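Finishes and Surfaces > Tables and benchtops
Thread: Dull patches under placemats on a white painted top

tasside_road
18 Sep 2026
I refinished a dining table in April with Vondis two-pack polyurethane in white satin, sprayed over their grey primer. The top is MDF, 600 mm wide, and it sits against the kitchen wall. The finish had the full cure time on the tin before anything was put on it. Two areas have now gone dull, each matching the outline of a placemat. There is a faint weave pattern inside the outline if I look along the surface with a lamp at the far end. No change in colour. It doesn't wipe off with dish soap or with methylated spirits on a rag. The mats are plain woven ones and stay on the table between meals. Is this heat, moisture or abrasion?

greyprimer
Most likely abrasion. A coarse weave with a bit of salt or grit under it works like a very mild sanding pad every time someone shifts a plate. Satin gets its sheen from flatting agent near the surface, so it doesn't take much rubbing to change the way it reflects. You'd expect it to be worst under the plate and lighter towards the edges of the mat.

oldlacquer
I don't agree. Abrasion on satin usually goes shinier because it knocks the high spots down. Dull with a weave pattern sounds like print. The film was still soft enough to take an impression under a warm plate. I've seen it from cork, from felt pads and from a laptop left on a desk.

greyprimer
It can go either way depending on what is doing the rubbing. Fine cloth polishes. Grit scratches, and scratches scatter light. And April to now is a long time for a two-pack to be soft.

oldlacquer
Long enough if it was mixed at the right ratio. If the hardener was short it never gets there. What was the ratio and how was it measured?

tasside_road
Measured by volume in a marked cup, as per the tin. I didn't weigh it. The second batch was smaller and I can't swear to the accuracy of that one. It went on as the final coat. Both mats are beige and woven, no backing that I can find, and they lie on the white top.

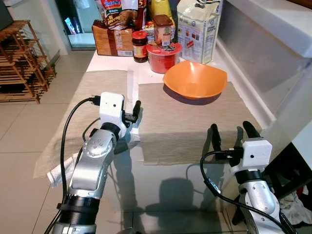

Does a two-pack finish keep hardening after the cure time printed on the tin?
It gains a little more hardness for a few weeks in a warm room, then stops. If the hardener was short, waiting longer won't fix it.

benchtop_mel
Easy test for the hardener theory. Put a cotton bud with a little acetone on a spot underneath the overhang where the same coat went on. Leave it for a minute and wipe. A properly cross-linked film should barely react. If it goes tacky or colour comes off on the bud, the mix was short. Open a window while you do it.

hajdu_finishing
Moisture hasn't been ruled out either. Woven mats hold water from a damp cloth, and if they go back down wet the surface stays wet all afternoon. On clear lacquer you get a white bloom, and on a white finish that same bloom only shows as lost sheen. Lift the mats for a fortnight and look again. Some of it may fade by itself.

tasside_road
Did the acetone test on the underside. No tack, but a faint trace of white on the bud. Then I realised the underside only got the first batch, so it says little about the last coat. Repeated it on the back edge of the top near the wall, where I know the second batch went. Clearly more white on that one, and the spot was soft to a fingernail.

oldlacquer
There you go. Short on hardener in the last coat.

greyprimer
Fair enough on the soft film. I'd still say some of the dulling is grit, since a soft film scratches more easily too.

benchtop_mel
Either way the repair is the same. Take the last coat off. Don't go over it, as a hard coat on a soft one can craze. Sand until the dust comes off dry and stops clogging the paper, then finish at 600 grit and recoat. Weigh the components this time. Kitchen scales are fine if they read to the gram and the data sheet gives a ratio by weight. My last small batch was 128 g mixed and it covered a side table with a bit left over.

tasside_road
The Vondis sheet does give weights. Would switching to Virnow for the final coat be a problem? I have an unopened tin.

hajdu_finishing
I wouldn't mix brands without a test board. Spray the Vondis on some scrap, let it harden, put the Virnow over it, then do a tape pull.

oldlacquer
Seconded. And keep the mats off for 3 weeks after the recoat, whatever the tin says.

greyprimer
Three weeks is excessive if it's mixed properly. The data sheet figure is there to be used.

tasside_road
I can live without mats for that long. Test board is sprayed. Will post the tape result when it's done.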